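Horse Racing and Riding Lives: Notes for Session 4
Becoming a jockey

Welcome back, everybody! Last time we got as far as the stable yard and the early morning chores, and I promised we'd finally put somebody in the saddle, so let's do that.

Most riders come to the track sideways. They grow up around ponies, they muck out stalls for a neighbor, and one summer a trainer lets them walk a hot horse around the barn (walking comes first, always). After that comes galloping in the mornings, which can go on for a year or two before anyone offers a race. An apprentice is usually given a weight allowance, meaning the horse carries a few pounds less, and that little gift is what persuades an owner to take a chance on a beginner.

Our reading this week is the memoir chapter by Asuka Fukuda, who had 17 wins in her first season at Blackwood and then a broken collarbone in June. Please read it slowly. I love the part where she's back at Lukby, galloping for the same trainer who once sent her home for being late!
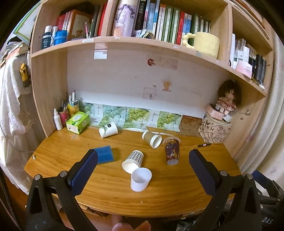

Emmett Lindqvist

A word on weight, as so many of you asked. Jockeys are weighed before the race and again after it, saddle included, and Fukuda writes very plainly about what it was like to be hungry at 100 pounds. We'll talk about it gently and give it the whole second hour.

For next time: read to page 60, and write me a page or so on one person who taught you to do something difficult. Priya Haddad has the spare copies of the book if yours still hasn't come.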